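Rangel Writers' and Small Press Association
Minutes of the Digital Publishing Meeting
Held Saturday, August 31, 2024

Present: Selma Delić (chair), Živko Grgić, Ljubica Hodžić, Maysoun Mansour, Seung-woo Yeo (minutes)

1. Opening and previous minutes

The chair opened the meeting at ten in the morning. The minutes of the June meeting were read and approved with one correction: under item 4, "print edition" should read "audio edition." Mr. Grgić asked that the correction also be made in the copy sent to members, and this was agreed.

2. Winter anthology: format

Ms. Hodžić reported that all stories for the winter anthology of ghost and mystery fiction had been accepted and that 12 authors had signed the contributor letter. Two of the authors had asked whether the book would be sold as a plain e-book or as an enhanced edition with sound and moving title pages. The letter does not say, and the question was put to the meeting.

Ms. Mansour spoke in favor of a plain e-book. In her view the enhanced edition of the spring collection had taken too much time to prepare, and readers on older devices had been unable to open it. She had received several messages on this point and had answered each one. Mr. Grgić favored an enhanced edition, provided that a plain file was offered at the same price. After discussion it was moved by Mr. Grgić and seconded by Ms. Hodžić that both files be produced and sold together as one purchase. The motion carried, with Ms. Mansour abstaining.

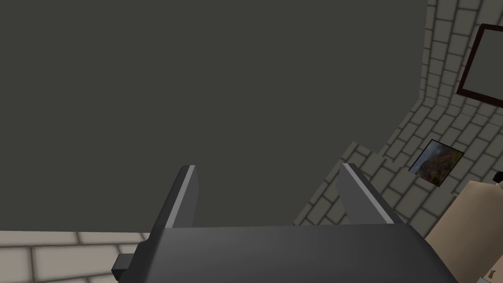

Simulated view with gripper, fingers apart.

3. Conversion software

Mr. Yeo presented the two conversion programs under review, Jutent and Prendix. Both had been tested on the same manuscript, a story of some 700 lines with footnotes, a letter set in italics and a short passage of verse.

Jutent kept the footnotes linked but lost the line breaks in the verse. Prendix kept the verse but moved every footnote to the end of the book without a link back to the page. Mr. Yeo had written to both suppliers. Jutent had replied that verse could be handled with a separate style sheet and had sent one. Prendix had not replied by the date of the meeting.

Ms. Hodžić asked whether accented letters in authors' names had come through correctly. Mr. Yeo stated that they had in both programs, although Prendix had dropped them from the table of contents. The chair remarked that this had also happened in the spring collection and had led to a complaint from a contributor — a complaint she considered fair.

It was agreed to use Jutent for the anthology. Mr. Yeo will repeat the verse test with the new style sheet and circulate the result before files are sent to the authors for proofreading.
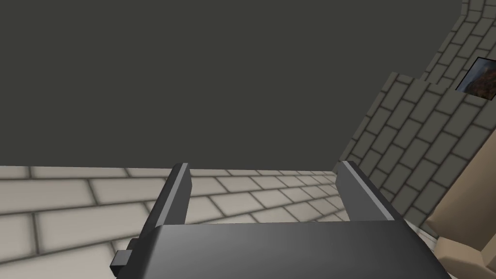

4. Cover and title page

The chair tabled the cover proposals. The first shows a lit window in a dark house front. The second uses lettering only, in dark red on cream. Members found the first more suitable for the subject but difficult to read at the small size used in online stores. Ms. Mansour proposed that the title be set larger and the subtitle removed from the cover, as it appears on the title page in any case.

Agreed: the first proposal will be used, with the changes put forward by Ms. Mansour. The designer will be asked for a revised version and for a square version for the audio edition.

5. Book trailer

Mr. Grgić reported on the trailer. The spring trailer had been watched 2456 times, mostly in the week it was posted. He was unable to say how many viewers had gone on to buy the book, as the store does not share that information with publishers of our size. He recommended a shorter trailer this time, with a reading of the first paragraph of the opening story in place of music.

Ms. Hodžić raised the matter of permission. The contributor letter covers publication in text and audio but does not mention promotional use. The chair directed that a short addition to the letter be drawn up and sent to the author of the opening story before any recording is made. Ms. Hodžić will draft it.

6. Sale through Famura

The association has been invited to list its titles with Famura, an online store for independent fiction. Payment would be made quarterly and the association would remain free to sell elsewhere. Ms. Mansour had read the agreement and drew attention to clause 2, under which the store may lower the price of a title for a limited period without asking the publisher. She did not consider this acceptable for a book in which royalties are divided among many authors.

The chair asked whether the clause could be struck out. Ms. Mansour had put that question to the store in writing and had been told that it could be changed for individual titles on request. Members were of the opinion that the change should be confirmed for the anthology before anything is signed.
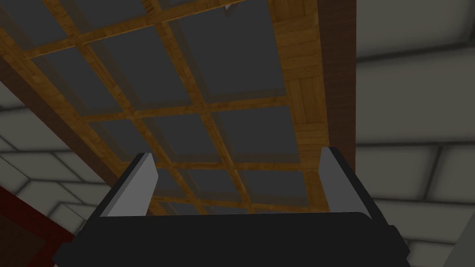
Mr. Grgić said that he would prefer to wait until the spring collection had been listed and the first payment received, and that the anthology should go to the existing stores in the meantime. Ms. Hodžić replied that the winter season was the best time to sell ghost stories and that a listing after the holidays would be of little use to the authors.

The item was held over to the next meeting. Ms. Mansour will ask for the amended clause in writing.

7. Other business

Mr. Yeo noted that the contact address on the association's page is out of date and will correct it. Ms. Hodžić asked members to return their comments on the foreword, including spelling of names.

The date of the next meeting will be set by e-mail. The chair closed the meeting shortly before noon.

Minutes recorded by Seung-woo Yeo
Approved for circulation: Selma Delić, chair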